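4.2 What the packers told us about the new bench

We turn now from the throughput logs to the people who stand beside the machines, and we ask the reader's patience, for this part of the study took us the longest and we are still fond of it. The Plimik packing hall puts together mixed grocery orders for small shops and care homes, and before the change every order was picked and packed by hand at long benches, with two people usually sharing a bench and a good deal of conversation. The arms arrived in December. By the time we began our visits they were handling the tins and jars with very little fuss, and fruit was being brought in slowly, one kind at a time, with the simulated bench used to try out each new item before it reached the floor.

We interviewed 79 members of staff, most of them in the canteen and a few at the bench itself during the quiet spell after the Wednesday lorries had gone. We asked each of them to tell us about an ordinary shift, and then to tell us about the same shift as it used to be, and we let them wander as far from the question as they liked (several wandered a very long way, and we were glad of it). The replies were grouped by hand by the two authors, working apart and then comparing notes over what became rather a lot of tea.

The first thing people wanted to talk about was judgement. A tin is a tin, as one packer put it, and hardly anyone minded handing the tins over. Fruit was another matter. Packers had always decided for themselves whether a marked piece was good enough to send, and they had quite different ideas of what good enough meant, depending on who the order was for and how soon it would be eaten. When the engineering team began building its practice scenes, it came to the packers to ask which fruit should go in and what state it ought to be in. Figure 3 shows one of the scenes used at this stage, with a blemished green pear already in the white basket and a can still standing on the wooden tabletop outside it.

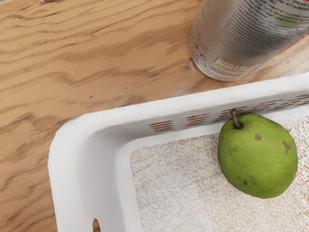
Figure 3. Simulated bench scene from the mixed-order set. The pear rests on the basket liner; the can is outside the basket.

Being asked mattered a great deal. Tanko Ezeani, who had packed at Plimik for many years before moving across to look after the bench trials, described the early meetings as noisy and rather good-humoured, with people bringing in bruised fruit from home to make their point. The set of scenes grew from 129 to 357 over the course of our visits, and much of that growth came from suggestions written on slips of paper and left in a box by the clocking-in machine. Packers who had put in a suggestion spoke of the arms quite differently from those who hadn't. They were more ready to complain about them, for one thing, and they complained in much more useful detail.

The second matter was company. Under the old arrangement a packer could talk all morning to the person opposite, and newcomers learnt most of what they knew that way, by listening and by being teased a little. Each packer now looks after a bench alone, with the arm where the partner used to be. Older staff felt this most keenly, though it was a younger man who told us he had started humming so as to hear somebody. The firm has since moved four of the benches so that they face one another in pairs, and we were told on our last visit that the chatter had come back at that end of the hall, along with a long-running argument about the radio.

The third matter, which we had not thought to ask about at all, was tiredness. Wrists and shoulders were said to be much better, and we heard this so often and so gladly that we would not wish to make light of it. Yet many packers went home weary in a new way, from watching. An arm that manages well for an hour gives the person beside it very little to do except wait for the moment when it doesn't, and that sort of waiting is hard work. Several people had asked to go back to a hand bench for part of each shift. Toshio Kamata, who draws up the rota, began allowing this informally, and it had become the usual pattern for the morning teams by the time we finished.

We should add a word of caution about how far all this can be carried to other sites. Plimik is a small hall where most people have known one another for years, and managers there eat in the same canteen as everybody else. At the larger Akande depot, where we made only a short visit, the practice scenes were prepared by an outside team and the packers we met had never seen one. We return to that difference in Section 5, together with the question of who ought to have the last say over a marked pear.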